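Notebook, Plamura teleop station, July

Afternoon entry. Task in this block: tidy the display table by remote control, "vase to shelf" and "candlestick to shelf", both arms, one operator. Target for the block is 96 accepted demonstrations. We are at 26 after today, of which 18 are vase and 8 are candlestick. The candlestick ones are slow and I will explain why below.

Before starting I repeated the homing of both arms and checked the leader handles for play. The left handle still has a small dead zone when closing. I put one more turn on the spring screw and it is better, but not gone. If you operate after me, please close the gripper fully one time before you press record, otherwise the first frames have a jump in the finger value.

Wrist view is good enough to drive from when the fingers are low. I tried to approach the shelf with fingers nearly closed, as written in the Genbridge procedure, and I find this right for the vases. With fingers open wide I lose the front edge of the panel behind them.

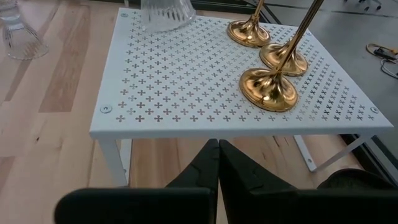
Wrist camera, fingers nearly closed at the front edge of the shelf. Candlesticks at the back right.

Problem with candlesticks: the base is wide and shiny and the operator wants to take it there, because it is what he sees best from the wrist. The stem goes out of the picture at this height. When I grip by the base rim it slips. When I come higher and take the stem, I must trust the fixed camera for depth. My rule from now: raise first, look at the fixed view, then close on the stem. Slow, but no more bad grasps go in the set. 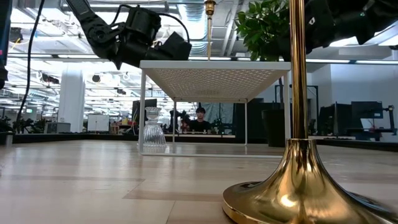
Operator delay is the second thing I wanted to measure today, and I did not finish it. By feeling, the arm follows the handle well in slow moves and comes late when I change direction quickly. In the fixed view the gripper is hovering close to the white table top, and from this side it is hard to judge the last bit of height. The same view shows a vessel under the table by the front left leg, and for this kind of start position I think we need a separate instruction text. "Vase to shelf" from under the table is a different motion, the wrist has to turn and come in low between the legs. I propose to label it "vase from below" in Runier and not to mix it with the 18 we have.

Also the tall gold stand in the right foreground is near enough that I want to keep the right elbow high. Write this in the operator sheet.

To do:
Log handle time and arm time in the same file, then compare (Magbanua script should do it, I have not tried the new version).
Replace spring on left handle.
Ask if we can have a second screen for the fixed view, now I turn my head too much.
Look again at the candlestick demos 3 and 5, I paused in the middle and maybe they should be cut.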